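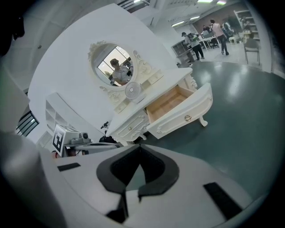
Trudy Tuhiwai told our group in January that old furniture was a terrible topic, and that if we wanted to know why people hang on to it we could ask her mother and be done by lunch. She may have been right. We had already handed in the proposal.

Our question was simple enough: when a household inherits a big piece nobody asked for, what happens to it? We put a survey through mailboxes in Burkley and Grimshaw, 1,000 forms in each town, which used up the printing budget and most of Keegan Ngata's goodwill. He did the Grimshaw hills on foot.

The forms came back slowly. Bedroom pieces caused the most trouble by a long way - dressing tables, wardrobes, headboards for beds that no longer exist. A dining table gets used even by people who hate it. A dressing table with a mirror gets put in the spare room and visited.

We had expected people to talk about money. Hardly anyone did, apart from one man in Burkley who was sure his sideboard would pay for a boat. Most wrote about guilt, often in the margins and sometimes over the back of the page. "My aunt would know" was a full answer to question 3.

Our method had problems. Question 5 asked two things at once, so we threw it out. We also forgot to ask whether people rented or owned, and our supervisor noticed this in under a minute.

If we ran it again we would send fewer forms and do more interviews, preferably on flat ground. Keegan has asked that this last point be recorded.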